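Workshop and Kitchen Tips I Brought Home from an Open Day
by Jeanie Farquharson
12 September 2019

My nephew has been after me for ages to come and see where he works, and when Imeleck held its open day this month I finally ran out of excuses. I packed a sandwich, drove over with my neighbor, and spent a very happy afternoon watching robot arms pick things up and put them down again. I went in expecting to nod politely and came out with a page full of notes for this column (written on the back of the parking slip, so bear with me if a few are out of order).

You would think a pair of mechanical arms and a kitchen counter had little to say to each other, but so much of what the young people there fuss over is what my mother fussed over when she taught me to roll pastry. Where do you put things before you start? Which hand holds and which hand works? How much can you leave on the table before you begin knocking it off? I've tried nearly all of these at home by now, and I'll tell you which ones stuck.

Tip: Let one hand hold and the other wait

Watch yourself open a jar sometime. Most of us grab with both hands at once and then sort out who is doing what, and that's when the lid goes skittering under the stove. The demonstrator, a patient young woman who must have answered the same questions all day long, explained that they plan each job as a turn for one arm and then a turn for the other. The holding side gets a firm grip first. The other side stays open and near, and comes in only when there is something for it to do.

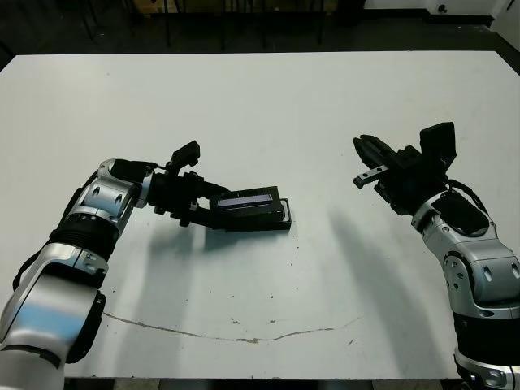
One gripper has hold of the black device while the other stays open across the table.

I tried it that same evening with a stubborn tube of caulk and a utility knife, tube in my left hand and held still, knife hand back until I was good and ready. It felt slow and a bit silly the first time. By the second bathroom corner I'd stopped thinking about it, and I had caulk on the tub and none on my sweater, a first for me!

It works nicely for threading a needle too, and for getting the battery door off a remote control, and for peeling the backing off shelf liner.

Tip: Give your work a pale, plain background

The tables at the open day were white, and not new either, with a long brownish line wandering across the one I stood at. I asked about the color. I was told that small dark things show up well on it, and that was all the persuading I needed. My own workbench is covered in forty shades of old varnish, and I have lost more little black screws on it than I care to think about.

So I cut down an old white roller shade and tacked it over the middle of the bench. If you haven't got a roller shade, the back of a leftover roll of wallpaper does just as well, or a light-colored pillowcase pulled tight over a cutting board for small jobs like eyeglass screws. Change it when it gets grubby, and don't worry about the odd stain or scratch before then. A work surface is for working on.

One more word on this. Shadows matter nearly as much as color. Move your lamp until the shadow of your hand falls away from the part you're looking at. For me (I'm right-handed) that means the lamp goes on the left, and I had it on the wrong side for years.

Tip: Put the tray where your hand already is

This is the one my neighbor liked best, and she has been rearranging her kitchen ever since. Anything you'll be picking up belongs close to the hand that will pick it up, and whatever you're dropping it into belongs in the middle, where either hand can reach without crossing over the other. Crossing over is how sleeves get into the gravy.

A tray with a lip around it is best for the bits and pieces, and a little open box will do for the rest. The box wants to have a light inside if you can manage it, for the same reason as the pale table.

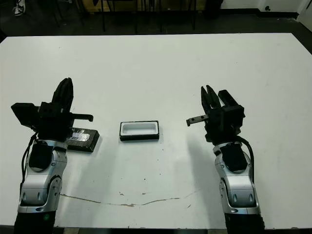
I use a baking tin for the first and the bottom half of a tea box, lined with white paper, for the second. When I shell peas now, the pods sit in the tin by my left hand and the bowl goes dead center. When I'm sorting the button jar it's the same arrangement. My granddaughter picked it up right away and corrected me when I set the bowl too far over, so I suppose I've passed something on.

If you keep a lot of small hardware, you might like to do what I did next and number your boxes. I bought four shallow ones from Fledesard, our hardware store on Sutherland Street, and wrote on the ends with a laundry marker. The short screws live in box 2 and the picture hooks in box 4. I keep the list taped inside the cabinet door, well out of the way of wet hands.

Tip: Practice with something that doesn't matter

You learn a new movement faster when nothing terrible can happen. Crumpled foil is wonderful for this. It weighs nothing, it doesn't roll much, and if you squeeze too hard you've only got a flatter piece of foil. I gave some to a friend who is getting used to kitchen tongs after a wrist operation, and she practiced moving it from plate to plate in front of the television before she trusted herself with a hot potato.

The same goes for a new piping bag (use instant mashed potatoes), a new paintbrush (plain water on cardboard) and a new drill bit, which ought to meet a scrap of pine before it meets your good shelf.

Tip: Look at the job from down low

I had never thought of bending my knees to look at my own counter until I saw the small cameras riding along near the grippers. From standing height everything looks level and tidy. Get your chin down near the surface and you'll see the crooked shelf bracket, the gap under the cake tin, and the crumbs you missed along the back. I do it with pie crusts now, and I did it when I hung the new spice rack, with one eye shut like a pool player.
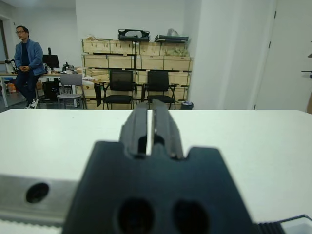

Before you write in

A reader named Arner asked last time whether the white shade will take hot glue. Mine has so far, though I'd slip a bit of baking parchment under anything that drips. And if you have a pick-up-and-put-down trick of your own, do send it along, along with what you use for a tray. I have room for two or three on the next page, and the tea boxes are piling up.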